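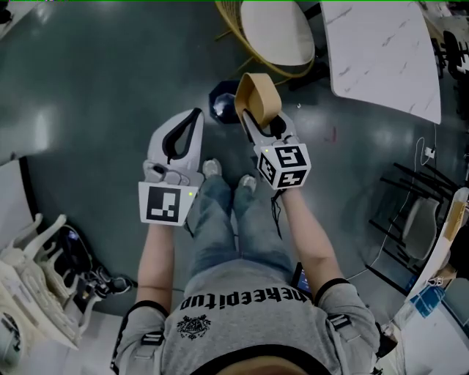

4. Preparing the Floor and Applying the First Coat

Read this section through before opening the can. Dameo Floor Coating sets quickly once the hardener is in, and the work can't be paused halfway across a room.

4.1 Cleaning

1. Move all furniture out of the room and take off any floor-level vent covers.
2. Sweep, then vacuum along the walls and in the corners.
3. Wash the floor with Virero cleaner and warm water. Rinse twice.
4. Leave the floor to dry overnight with the door open.

Note: Old wax stops the coating from sticking. If water beads up on the floor after rinsing, repeat step 3.

4.2 Mixing

1. Stir the base for two minutes with a flat stick — don't shake the can.
2. Pour in the whole bottle of hardener (part no. 893).
3. Stir again for three minutes, scraping the sides and bottom.
4. Pour into a roller tray and use within 30 minutes.

CAUTION: Wear gloves and eye protection. Keep windows open and put out pilot lights and other open flames before mixing.

4.3 Rolling

1. Brush a strip along the wall farthest from the door.
2. Roll toward the door in bands the width of the roller, overlapping each band slightly.
3. Keep a wet edge. Don't go back over a band that has started to set.
4. Pull the masking tape while the coat is still soft.

Room temperature should be between 60 and 78 degrees Fahrenheit. In a cooler room the coat stays tacky longer and picks up dust.

4.4 Drying

Wait 19 hours before walking on the floor in socks, and three full days before bringing furniture back. Rugs can go down after two weeks. A second coat, if you want one, is covered in Section 5.

Cans sold under the older Ciralgate label use a different hardener. Don't mix the two.

Section revised Jul 24, 2026 by Naa Addo, Boersma product support.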